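Clumetti Support
Ticket 34: Brekimik table rocks, pan turns on its handle
Status: Closed
Site: Pedlow
Product: Brekimik table, dark brown top, black metal frame

Original report
The table rocks when anything is set down near the front right corner. It started in March after the table was moved to its present spot. We keep a small stainless steel pan on it, the kind with a wire handle, and the pan swings toward the handle side when the top rocks. There is a red ball in the pan and it rolls when this happens. I first thought the pan had a bent base. Please advise whether we need a new pan, a new frame or both.
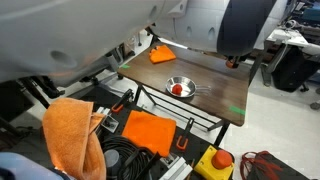 The top itself is in good shape. I wiped it down and checked for anything stuck to the underside, and found nothing. The feet were clean too. Moving the folded orange cloth to a different corner made no difference, so it is back at the far end.

First reply from support
Please test the pan and the table separately. Set the pan on a counter you know is level, push down on the handle and let go. Then clear the table and press on each corner in turn. Leave the green tape on the tabletop so the table can go back the same way around. Check the bolt where the frame bars cross and the screws that hold the top to the frame.

Update, 2 p.m.
Pan on the counter: sits flat when empty. With the ball in it, also flat. If I press on the handle it tips, but it comes back down by itself.
Table cleared: moves at the front right corner and at the corner diagonally across from it. The other corners are steady.
Crossbar bolt: loose. I could turn it by hand.
Top screws: all tight except one at the front right.

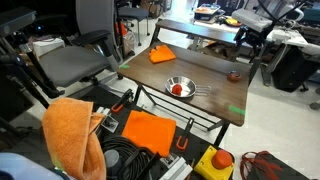 Dana Whitcomb
Room Coordinator, Pedlow

I tightened the bolt with the table standing upright and the rocking got worse. Support asked me to back it off, turn the table over on a blanket, square the legs and tighten again from there. That took 17 minutes, most of it spent finding the right wrench. I did the loose top screw at the same time.

The table is now steady at every corner. The pan stays put when I set it down, and the ball stays on the side of the pan where I leave it. The cloth is back at the far end.
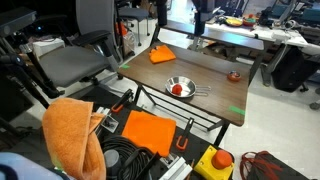 Do I need to replace the pan if the handle side feels heavier?
Keep the pan you have. A wire handle on a shallow pan puts some weight to one side, and yours sat flat on a level counter. Replace it only if the base rocks when the pan is empty.

Closing note from support
Cause: loose crossbar bolt, legs out of square after a move. No parts sent. Check the bolt again the next time the table is moved. Related: ticket 26, same table model, missing foot pad.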